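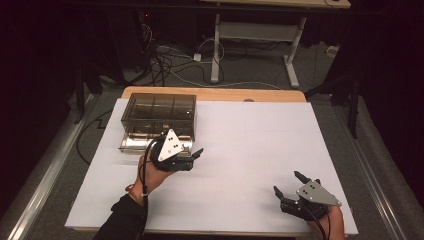 Glenys Gough
Demonstration lead, Mamar project

Recording a drawer task with hand-worn grippers

When we started on Mamar I thought drawers would be the easy part, and I've been happily wrong about that ever since! A shallow, clear drawer is a lovely test for a learned policy – the edges are hard to pick out, and the pull has to stay nearly straight.

Start with a plain white board on the table and set the storage box toward the left, leaving yourself plenty of open space. Run each gripper cable back along your forearm and clip it near the wrist, then move your arms through the whole reach before you record anything.

Work the drawer with your left hand and keep the right one well away, fingertips apart, until you need it. Go a little slower than feels natural. We record in sets of 20, with a short rest after each, and Ignacio Nakamura replays every set before it joins the training data (we have 2745 demonstrations now, bless him).

If a pull goes crooked, keep it and tag it – our policy learned to recover much better once we stopped throwing those away.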